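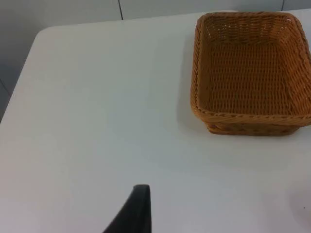
Evaluation of the Woretti tabletop arm kit for the teaching lab

Project report, second-year automation module
Group: Shirin Tabrizi, Syafiqah Lubis, Fraser Guthrie
Supervisor: Jeanie Ritchie

1. Background

The department has to decide before the summer whether to buy the Woretti kit for the first-year practicals. Our group was given one kit on loan and asked to find out if students with no robotics experience could set it up and get a simple pick-and-place task running in a normal lab session. The price quoted to us was £3625 per kit, with the wrist camera included and the mounting plate extra.

We did not compare it in detail with other arms. The Catley kit, which the lab already owns, is mentioned where we had both in use.

2. What is in the kit

The kit comes as an arm, a two-finger gripper, a wrist camera, a power supply, an emergency stop on a cable and a printed quick start sheet. The full manual is a download. The software is called Tetska and runs on a lab PC. It has a block editor for beginners and a Python interface, and a program made in one can be opened in the other, although comments are lost when going from Python to blocks.

3. Setting up

The quick start sheet covers the mechanical side well. Fraser and Syafiqah had the arm bolted down and powered within a morning. The software took longer. The installer needs administrator rights, and Candela Zabala from technical support had to come up twice, the second time for a driver that the sheet does not mention. If the kit is bought, this should be done on all the PCs in advance.

Camera calibration is done with a printed pattern. The first print had been scaled to fit the page and the calibration failed without a useful message. Printing at full size fixed it.

4. Task and method

The task was to pick a small object from a white table and put it in a wicker basket. The program moves the arm to a viewing position, finds the object with the wrist camera, picks it up and carries it over the rim. We used a foam block, a wooden cube and a rolled sock. The basket position was taught by hand at the start of each session and not detected by the camera.

We ran 561 attempts over the term. An attempt was counted as failed if the object was missed, dropped on the way or left on the rim. Stops caused by our own mistakes in the program were not counted.

5. Results

There were 49 failures. Most were with the sock, where the fingers closed on a fold and it slipped out during the lift. Lowering the gripper a little further before closing helped. The wooden cube failed mainly when it lay at an angle to the fingers. The foam block gave hardly any trouble.

Detection was less reliable in the late afternoon when sun came in from the side windows. Fixing the camera exposure in the settings improved this, and we would make it the default for classes.

We had one fault with the hardware. A finger pad came loose in March and was glued back on. The supplier, Reddy, answered our email the next day and sent a spare set without charge.

6. Suitability for teaching

Four first-year students tried the kit using only our worksheet. All of them had a working program in the block editor by the end of the session. Their main complaint was that the stop message in Tetska gives a code but no text, so they had to look it up in the manual. The Catley software shows the text.

The arm is quiet enough to talk over. The emergency stop cable is too short for our benches and an extension would have to be ordered.

7. Recommendation

We recommend buying 2 kits for a trial year, with the mounting plates and spare finger pads on the same order. The worksheet needs a page on calibration and a list of the common stop codes. Shirin has the current version and will pass it to Jeanie Ritchie with the test log.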